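Chapter 8
Deciding What to Pick Up Next

By now you have a perception module that hands you a list of objects and a motion planner that can get a gripper to any pose you ask for (within reason, as you found out in the last set of exercises). So what sits between them? Something has to look at the list and say "that one, then that one," and that something is the task planner. I love this part of the stack, and I've also lost more weekends to it than to anything else in this book.

We're going to build ours on tableware. I picked dishes because they're cheap and bright, and because they do two awkward things that blocks never do: they nest, and they overlap. A bowl can be a thing you grasp and it can also be the place where you put some other thing, and your software has to be happy with both at once. Blocks let you pretend the world is a list. Cups and bowls make you admit it's a graph. 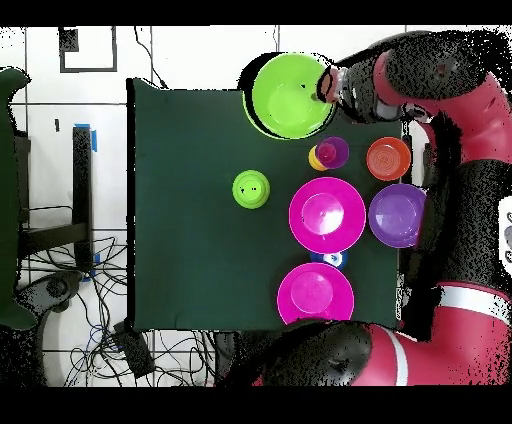
The graph I have in mind is small. Every object is a node, and there are only two kinds of edge to begin with, "on" and "in." If a cup is in another cup, there's an edge. If a plate rests on the rim of something, there's an edge. When an object has nothing on it or in it, we call it clear, and a clear object is one the planner may choose. The whole first version of the planner fits in 93 lines of Python, and most of those are bookkeeping!

Now the trouble starts. Suppose the planner picks up the top cup of a nested stack. Does it get one cup, or all of them? Plastic cups stick to each other, and your tidy graph says "one" while the gripper may well be carrying three. My first planner, which I called Seniven and was far too proud of, never checked. It updated the graph the moment the gripper closed and went merrily on with a picture of the world that was already wrong. The fix is to treat every grasp as a guess: close, lift a little, look again, and only then rewrite the edges. We'll call that step the confirm, and you'll see it in every listing from here to the end of the chapter.

There's a second question hiding in there. If the stack does come up in one piece, is that a failure? It depends on what you asked for. When the goal is "cups in the bowl," moving them together is a gift, and a planner that puts them back to move them singly is wasting your afternoon.

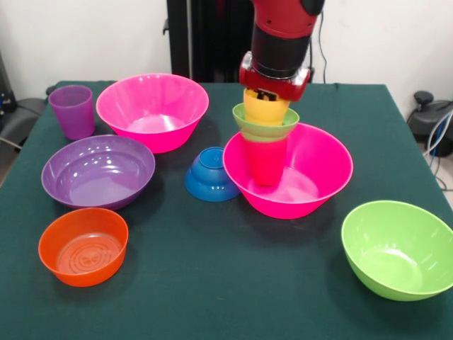

Olesia Zhuravel disagreed with me in the margin of the draft: a planner that accepts lucky outcomes is very hard to test, she wrote, and she would make it log every surprise as a fault first and let a later rule forgive it. I've come around to half of that. The listings log the surprise, but they call it a surprise, and the code in section 8.4 decides whether the goal still holds before anything stops.

Before you go on, get the Chapter 7 perception node running and check that it publishes an identifier for each object along with its pose. If the identifiers change between one look and the next, go back and fix the tracker. The confirm step compares a graph from before the lift with one from after it, and it needs the same names in both.

8.1 Nodes, Edges and What "Clear" Means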